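Outdoor Sound System Check – Gridonau Electronic Weekender
Completed by Padmavathi Thomas, May 27, 2026

Hello all, and thank you for bearing with me while I wrote this up. I've left my comments under each item so whoever opens the gates can see what I was thinking.

1. Main stage power – PASS
All 17 circuits tested and tagged. The one feeding the DJ booth had a loose cover, which I've screwed back down, but please give it a wiggle before doors.

2. Speaker stacks – PASS WITH COMMENT
Straps are good and tight. The left sub stack sits a touch low at the back, so I'd love another sheet of ply under it before anyone plays the really heavy techno sets!

3. Access road – PASS
Trucks from Laitinen will come in this way with the lighting gear. Keep it clear for ambulances at all times, and remind the artists' drivers too, bless them.
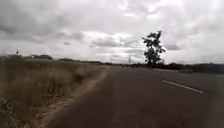
Sealed road and dry verge, heavy cloud.

4. Sound levels at the boundary – RECHECK
Fine at 480 metres during the afternoon test. I'd like a second reading after dark with the bass up, as the neighbours were very patient with us in December and I'd hate to spoil that.

5. Crowd barriers – FAIL
Two feet are missing near the front of the dance floor. Tradel have promised replacements. Please don't make do with sandbags.
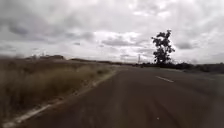 Two-lane road, edge line faded and patchy in places.

6. Earplugs and water – PASS
We have 1,721 pairs of plugs in the first aid tent, and more than 344 refillable bottles at the bar – do hand them out freely, especially to anyone camped beside the speakers.

7. Smoke machines – NOT CHECKED
Still in their cases. Someone needs to run both for ten minutes with the fire warden present, then initial the sheet in the booth.

Items 4, 5 and 7 stay open until I've signed them off.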